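Zavine open day, Sunday. Notes typed up on the train so excuse the state of them.

Got there just after 10, queue already out past the bike sheds. Badge, hi-vis, off you go. Ground floor is all stores - 1085 part numbers on the shelves according to the board by the door, most of them smaller than a thumbnail. Nice smell of cardboard. Tea 7 out of 10.

## Sorting room

Best bit of the day for me. Small components, coloured trays, dark grey tabletops so the little things show up. Yellow tray on the left, red on the right. The yellow one is shallow with a raised rim and rounded corners, and I want a set for my own bench, the margarine tubs have had their day. Asked where they buy them - Tutby, apparantly, sold in packs of 5.

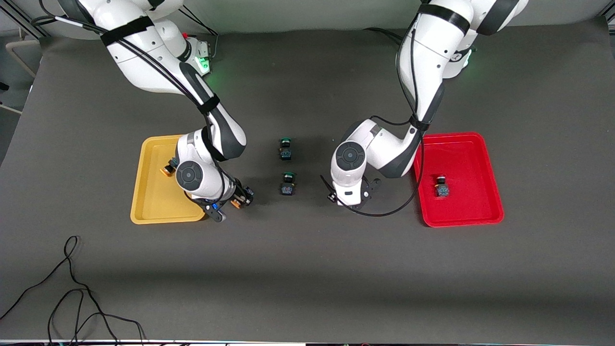 ## Nanura stand

Upstairs in the canteen. Connectors mostly, plus a free pen. Catalogue is 273 pages and I carried it all the way home. Bakhtiari were meant to be next to them but the table was just leaflets when I went past, might of been lunch.

## If you're going next year

- Go early, the stores get packed
- Parking is hopeless, get the bus
- Flat shoes, lots of stairs
- Ask to go round the sorting room twice, they didn't mind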